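Filthorpe clothing store: minutes, 12/28/18

Present: Shota Aoki (chair), Jeferson Quintana (minutes), plus the two from Wirkura. Morais sent apologies, again by text and again after we had started.

**1. Last minutes**

Agreed, except that Shota does not accept he "offered" to wash the whole of the winter box. He says he asked who was going to wash it and the minute was written from there. Wording changed to "asked". The washing remains undone.

**2. Folding**

Wirkura have sent a two-page sheet on folding knitwear, which they would like us to follow from the new year. Everything is to be folded in thirds, sleeves in, collar showing, and stood on edge in the drawer so that it can be found without lifting the pile.

Shota asked whether whoever wrote the sheet had tried it with a thick jumper. Wirkura thought so. Shota asked which jumper. This was not known.

Jeferson tried it on a heavy cardigan during the meeting. It stood up for as long as he held it. Wirkura said the drawer needs to be full for the method to work, and Shota said that in that case we would need to fill the drawer before we could put anything in it. It was left that T-shirts and thin tops will be done the new way and the thick things will stay flat until somebody shows us otherwise.

**3. Labels**

The Tidari labels have come. There are 24 to a sheet and they do not stick to knitted fabric, as was said when they were ordered. They stick well enough to cardboard. Jeferson will use them on the boxes and go back to safety pins and paper for the clothes. Wirkura asked if Tidari would take back the unopened sheets. Jeferson has asked and does not expect an answer.

**4. Sorting by colour**

Carried over from the last two meetings. Wirkura still want the drawers arranged by colour because it looks better when people come in. Shota's view is that people come in wanting something that fits, and that a green jumper in the wrong size is no use to them however nicely it sits next to the other green ones.

Jeferson pointed out that a good deal of what we get is more than one colour. School and sports tops are the worst for this, and the two of them could not agree where a dark green one with white trim ought to go. Wirkura said green. Shota said it would be in with the whites by the end of the week.

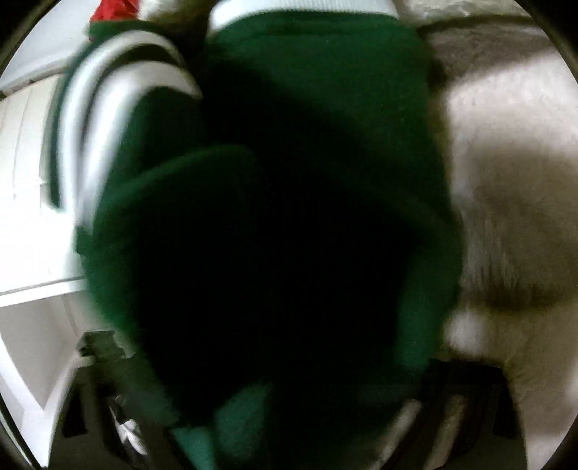
Wirkura proposed a trial of one month, on a single drawer. Shota asked how we would tell if it had worked. After some talk it was settled that if fewer things are left out on top at closing time, it has worked, and if not, we go back to sizes. Shota agreed to this and wished it noted that he expects to go back to sizes.

**5. Money**

£41 in the tin. Wirkura suggested £21 of it for drawer dividers. Shota would like to see how they stand up to a full drawer before we pay for any. Not agreed. Jeferson will cut some from cardboard.

**6. Any other business**

Morais's bag of odd gloves is still behind the door. If it is not collected by the next meeting it goes.

**To do**

- Jeferson: cardboard dividers, box labels, text Morais about the gloves
- Wirkura: choose the trial drawer, find out who wrote the folding sheet
- Winter box washing: no name put against this

Next meeting to be fixed once Wirkura know when they can have the key.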